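I have spent the better part of a month trying to find out who Plokent was. You may know Plokent as the street, the school, the creek and the sandwich. I'm writing this down so the next person doesn't have to start from the sandwich.

Background: our town museum is two rooms above the old Jireck feed store. It owns over 1,000 photographs, a dentist's chair, and a plaque that reads "In memory of Plokent, friend to this valley." No first name. No dates. Someone paid for bronze and stopped there.

The plaque used to be on the bridge. When the bridge was replaced, the plaque went to the museum, where it leaned behind the dentist's chair until Lorena Pereyra moved the chair to get at a radiator and asked a perfectly fair question, namely, friend how?

I said I'd look into it. I say this kind of thing.

First stop, the county history, published by subscription, which means the longest chapters are about the people who paid for it. The Pereyra family gets four pages and a poem. The Jirecks get a full-page engraving of a barn. Plokent gets half a sentence, in a list of men who "also came."

Lorena has asked me to note that the poem about her family is bad. So noted. It rhymes "Pereyra" with "an earlier era" and it's not the worst thing in there.

Second stop, the creek. Plokent Creek is on the county survey map with that spelling. On the map before it, it's Plocket Creek. On the one before that it's a blue line with no name, and I've come to feel that was the high point of the record.

Yamila Ibarra, who runs the deed room at the courthouse, pulled 28 deeds for me with some version of the name in them. Plokent, Plocket, Ploken, and one P. Lockhart who I am fairly sure is a different man and who I resent.

The good one is a deed for 400 acres along the creek, sold to the Vamumitz Land and Water Company for $1,375. The seller is "Plokent, by his mark." So he couldn't sign his name, which might explain why everybody else had a go at spelling it.

Vamumitz, if you're new here, was the outfit that was going to turn this valley into orchards. They printed a brochure with a steamboat in it. The creek is ankle deep in a good year. The company lasted about as long as you'd think.

A reader wrote to say that his grandmother always told him Plokent was a mule. I laughed, and then I went back and checked the deed, and I'm happy to report that the clerk wrote "his mark" and drew a neat little cross where it went. I have decided a mule couldn't do that.

A second reader wrote to say the mule belonged to Plokent. Different grandmother. The grandmothers went to the same church, so I'm counting this as one source.

Back to the newspapers, on microfilm, on a reader that only scrolls to the left. Three evenings of hog prices. Then a November notice, two lines long: the ferry rope at Plokent's has been mended and "he asks no fare of the schoolchildren, as before."
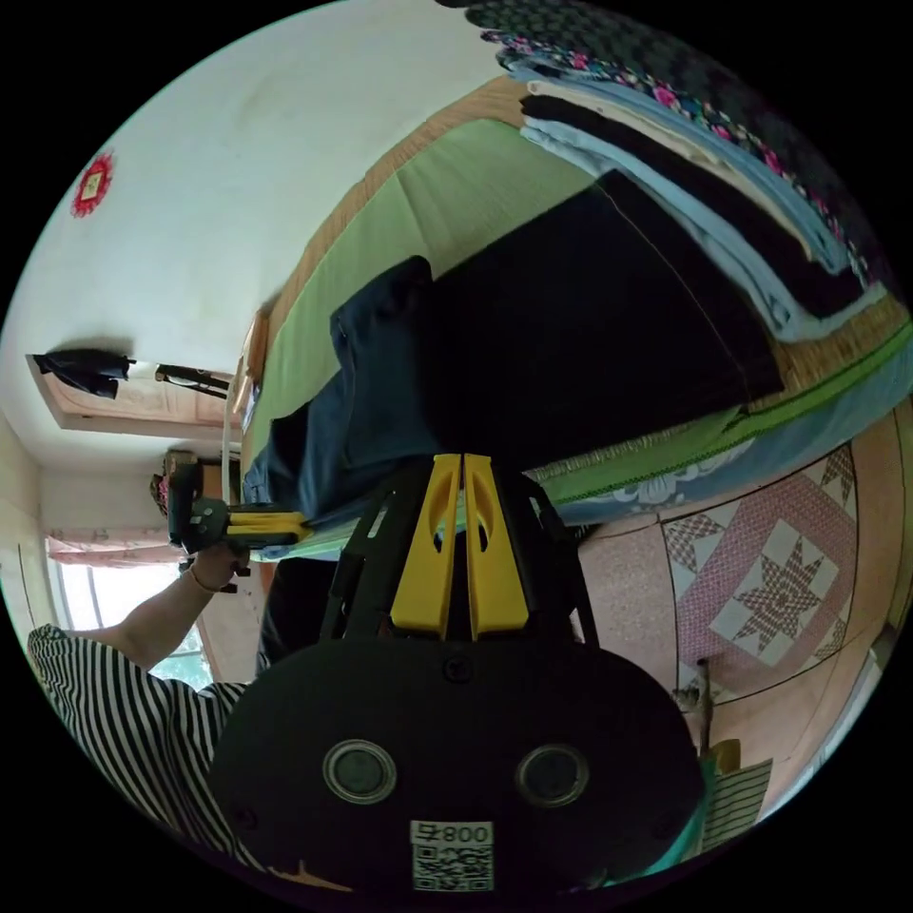
As before! So there was a ferry, before there was a bridge, and he ran the kids across for free, and when the bridge went up somebody remembered it well enough to buy bronze. I read those two lines about ten times. Then the machine ate the film and I had to go get Yamila's cousin.

I called Lorena from the parking lot. She said, "That's lovely. What was his first name?"

I don't have his first name. The church burial book has a gap of six years where a page was used to level a stove, and I've met the stove. The school register lists the kids and what they owed for slates, and says nothing on how they got there.

So the new label is going to read: "Plokent. Kept the ferry below the present bridge. Took schoolchildren across without charge." Lorena wanted to add the mule. We argued about it and the mule is going on a separate card, marked as local tradition.

The plaque goes up at the top of the museum stairs this month, opposite the chair. If your family has a letter, a ledger or a third spelling, bring it by. The deli says the sandwich was named after the street.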